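Bulholm Sale Rooms: Progress Report to the Woldegiorgis Fund
Decorative Arts Cataloguing Grant, second period

Prepared by Kanyarat Chuensuk, Head of Collections
Reporting date: Saturday, August 24, 2024

Summary

The grant supports the research and cataloguing of the Iltari consignment of studio ceramics and small silver before its sale at Bulholm. Work in this period has followed the agreed plan, with one change to the order of the lots.

Work completed

Catalogue entries have been written for the whole of the first section. Each entry gives maker, date, measurements, marks and a statement of condition. Provenance has been confirmed for 30 lots from the family's letters and from the receipts of the former Nundeo gallery. A further 17 lots remain under enquiry, chiefly pieces bought privately for which no receipt survives. These will be offered with a shorter provenance line if nothing more is found by the time the catalogue goes to print.

Fongchan Hemmin has reviewed the estimates. Six were lowered after restoration was found under ultraviolet light, and the consignor has accepted the new figures in writing. The reserve on the large salt-glazed jar is still under discussion.

Change to the plan

The silver was to have opened the sale. It will now follow the ceramics, as two spoons and a caddy need to be seen again by our outside adviser. The change carries no cost to the Fund.

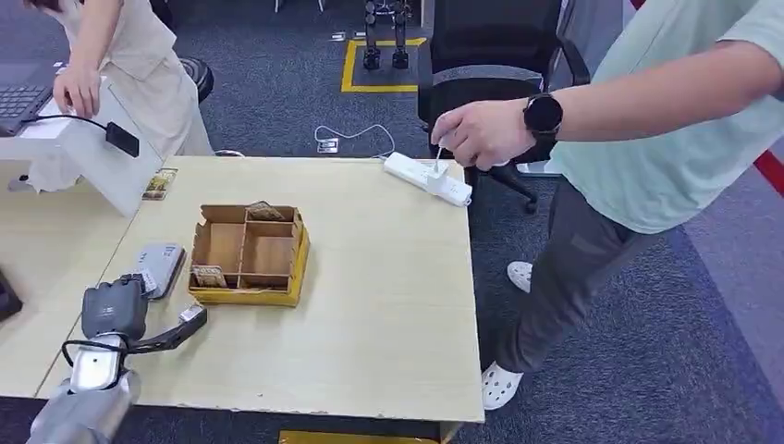
Table with cardboard compartment organiser, August.

Spending

Spending stands within the approved budget. Photography came in below the sum set aside, and we ask permission to move the balance to catalogue printing, where paper costs have risen. The adviser's fee has not yet been invoiced.

Next period

The remaining entries will be sent for proofreading, after which the catalogue will be published online and in print. Public viewing will be held over the 30 hours agreed with the Fund, including one evening opening. A full list of prices, with unsold lots marked, will be attached to the final report.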